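How to Set Up a Two-Bin Can Sorting Spot on a Tabletop

I've been putting off writing this one because it felt too small to be a post. Then I mentioned it in my June newsletter and got more replies than I did for the whole pantry series, so okay! You want to know about the two little containers, and I have opinions about the two little containers.

The short version is that you put two small open-topped containers in two different colors where people finish their drinks. One is for empty cans, the other is for everything else (napkins, straw wrappers, that bit of foil off the yogurt). The long version is below, with all the things I got wrong the first time.

What you'll need

Two plain plastic containers, same shape, two colors you can tell apart from across the room. I like a tall, slightly tapered shape with a rolled rim. Mine came from Prikamen, the housewares place near me, but any will do.
A table you can wipe down.
An old dish towel.
A bigger bag or box somewhere else, for emptying into.

Step 1: Pick your colors and stick to them

Light blue for cans, pink for the rest. I don't care which way around you do it, but decide before anybody has a drink in their hand. I swapped mine after a couple of weeks because I thought pink looked cheerier for cans, and I was fishing tissues out of the wrong one for a month. Soft colors work fine as long as they're clearly different. I tried two shades of green once, and please don't.

Step 2: Check the opening with a real can

Before you commit, take an ordinary drink can and lower it in upright, bottom end first. You want it to pass the rim with some room to spare, so people can let go of it without aiming. Do this in the store if they'll let you. I bought a very pretty pair from Dimitriou's that narrowed at the top, and a can had to go in at a slant with a little shove.

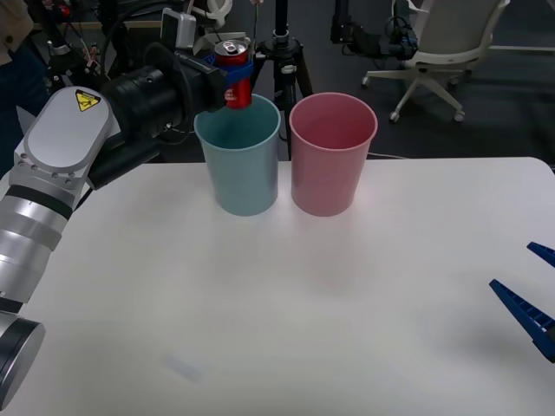 And think about how tall the thing is compared to what's going in it. Too short and the second can sits up above the rim, and then the third one rolls off onto the floor at the worst moment. If you can only find short ones, plan on emptying them more often.

Step 3: Place them together, toward the back

I used to put one at each end of the table because it looked balanced. Terrible idea. People use whichever one is closest and never even see the other. Put the two side by side, almost touching, and now everybody has to choose (they do choose, it's kind of amazing).

Keep them on the far half of the table and leave the front clear. You need that open space for plates, elbows, a laptop, whatever your table is for. My friend Rizal Pelupessy runs a craft evening and had his right at the front edge, and he lost five cups of paint water to people reaching over them. He moved them back and now he's a convert.
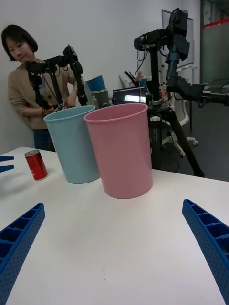

If your table is against a wall, pull it out a few inches first so you can get a cloth behind it. If it's out in the open with people on both sides, then the middle is your friend, and you'll want to remind the folks on the far side not to slide things around.

Step 4: Finish, then sort

One rule for the cans: they get tipped out in the sink before they go in. There's always a last sip in there. I fold the dish towel and put it in the bottom of the can container for parties, and it goes in the wash afterward. For everyday use I skip it and just rinse the thing out.

Don't crush the cans first, either. Crushed ones have sharp corners, and some recycling places would like them whole anyway. Check with yours.

Step 5: Empty before they look full

I empty mine at 8 at night, after the dishes. Cans go to the big box in the garage and the other one gets tipped in the kitchen trash. Then I wipe the tabletop and set them back in the same place, same order.
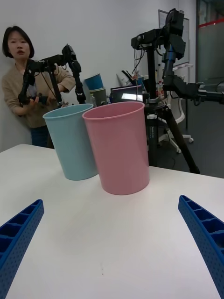
Blue and pink, side by side, with nothing in them.

A few questions I keep getting

Do you label them? I did, with the Skomell label maker, and the labels peeled off in the first wash. The colors do the job now.

Do they smell? Only if you skip the rinse. Warm water and a drop of dish soap, then upside down on the rack.

Is it worth the bother for one or two people? I think so! I kept a tally on the fridge out of pure nosiness and we got to 1,189 cans before I lost the pen. That's with a lot of company over, I should say, plus one teenager.

Could you add a third one for bottles? Sure, if your table has the room. I'd get the first two going for a while, then add it in a color that's nothing like the others. Yellow would be my pick.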